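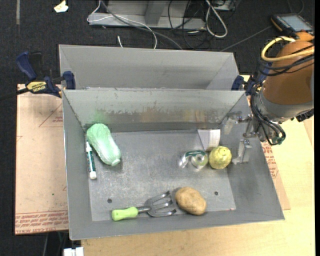 Über uns

Moin und hallo, schön, dass du dich auf diese Seite verirrt hast! Ich bin Apostolos, Apostolos Rallis, und wenn du bei Gostmont anrufst, hast du mit ziemlicher Sicherheit mich am Telefon (oder unseren Anrufbeantworter, den ich auch besprochen habe, und zwar mit Schnupfen, ich weiß).

Gostmont ist eine Kochschule. Eine kleine, im Hinterhaus, zweiter Stock, kein Aufzug, dafür mit Fenstern nach beiden Seiten, und die brauchen wir auch, wenn sechs Leute gleichzeitig Zwiebeln anbraten. Wir bringen Erwachsenen bei, im Alltag zu kochen. Also abends, nach der Arbeit, mit dem, was da ist, und ohne dass hinterher die ganze Küche aussieht wie nach einem Umzug.

Wie es losging

Ich habe 19 Jahre in Restaurantküchen gearbeitet, zuerst als Spüler, dann auf allen Posten, die es so gibt, am Ende als Souschef in einem Hotel, dessen Speisekarte ich bis heute auswendig kann. Zu Hause gab es bei mir in der ganzen Zeit meistens Brot mit Käse. Meine Nachbarin hat mich irgendwann im Treppenhaus gefragt, ob ich ihr zeigen könnte, wie man eine Suppe macht, die nach etwas schmeckt. Aus der einen Suppe wurden fünf Abende, dann kam ihre Schwester dazu, dann deren Kollegin, und als wir zu siebt in meiner Küche standen und die Hälfte vom Flur aus zugeguckt hat, habe ich angefangen, nach Räumen zu suchen.

Das war im Februar, geheizt war nichts, und die Räume waren vorher eine Buchbinderei. Wir haben noch monatelang Leimreste von den Dielen gekratzt. Eine der alten Pressen steht immer noch im Flur, die wiegt so viel, dass wir sie einfach mitgemietet haben. Inzwischen liegen die Schürzen drauf.

Ezequiel und das Sauerkraut

Seit dem zweiten Jahr ist Ezequiel Nava dabei. Er hat Lebensmitteltechnik studiert und kann dir ganz genau erklären, was in einem Gärglas passiert, und zwar so, dass man danach wirklich Lust hat, eins anzusetzen. Bei ihm laufen alle Kurse rund ums Fermentieren und Einmachen: Sauerkraut, Kimchi, eingelegte Rote Bete, Salzzitronen, im Spätsommer auch Tomaten in allen Varianten. Sein Kimchi-Abend im November ist jedes Jahr als Erstes voll, also bitte früh melden! Wir führen eine Warteliste und rufen auch wirklich an, wenn jemand absagt.

Ich mache die Grundkurse, die Suppen, die Hülsenfrüchte und alles mit Teig. Über Kartoffelpuffer sind wir uns uneinig (er reibt grob, ich reibe fein), und das wird in jedem Kurs wieder ausgetragen. Die Teilnehmenden stimmen meistens für ihn.

Was wir anbieten

Unser wichtigster Kurs heißt Jolumness. Fragt mich nicht nach dem Namen, der stammt von einem Tippfehler auf dem ersten Flyer und ist geblieben. Jolumness geht über sechs Abende, immer von 18 Uhr bis 21.30 Uhr, und danach kannst du ein Messer halten und schleifen, eine Brühe ansetzen, Gemüse so garen, dass es noch Biss hat, eine ordentliche Soße binden und aus Resten etwas kochen, das du auch Gästen hinstellen würdest. Gegessen wird am Ende immer zusammen. Das dauert gern länger als geplant, und mir ist das sehr recht.

Der Kurs kostet 239 Euro, Zutaten, Schürze und Getränke sind drin. Wer gerade wenig Geld hat, schreibt mir bitte kurz, dann finden wir einen Preis, der passt. Einen Nachweis will ich dafür nicht sehen.

Dann gibt es noch Flalalska, das ist unser offener Abend. Kein Rezept, kein Plan, jeder bringt eine Sache mit, und wir schauen, was daraus wird. Mal kommen vier Leute mit Kürbis, mal hat jemand ein ganzes Glas Kapern dabei und sonst nichts. Flalalska kostet keinen festen Beitrag, es steht eine Dose an der Tür. In der Adventszeit backen wir an dem Abend, und dann ist es laut und klebrig und überall liegt Mehl.

Firmen können uns ebenfalls buchen, am liebsten mittags und bitte nicht mit mehr Leuten, als an unsere beiden Tische passen. Wir machen keine Wettkochen mit Siegerehrung. Danach werde ich oft gefragt, deshalb steht es jetzt auf der Seite.

Woher unsere Sachen kommen

Gemüse kaufen wir, so gut es geht, aus der Umgebung und nach Saison. Im Winter heißt das nun mal Kohl, Wurzeln und wieder Kohl, und ich finde ja, dass man daraus mehr machen kann als aus jeder Erdbeere im März. Gewürze und getrocknete Chilis bekommen wir von Londoño, einem Familienbetrieb zwei Straßen weiter, bei dem ich viel zu viel Zeit verbringe. Wer Jolumness mitgemacht hat, darf dort einmal mit mir einkaufen gehen. Zieh nichts an, was nicht nach Kreuzkümmel riechen darf.

Fleisch gibt es bei uns selten, Fisch ab und zu. Vegetarisch geht immer, vegan fast immer, und bei Allergien sag uns bitte bei der Anmeldung Bescheid, dann planen wir den Abend entsprechend um.

Vorbeikommen

Das Büro (also der Tisch neben dem Kühlschrank) ist vormittags von 10 Uhr bis 13 Uhr besetzt. Geh durch die Toreinfahrt, dann links an den Fahrrädern vorbei und die Treppe hoch. Die Klingel geht manchmal nicht, dann einfach klopfen, und zwar kräftig. Wenn du vor der Anmeldung erst mal gucken willst, komm zu einem Flalalska und bring irgendwas mit. Kaffee steht eigentlich immer auf dem Herd.

Bis bald in der Küche!
Apostolos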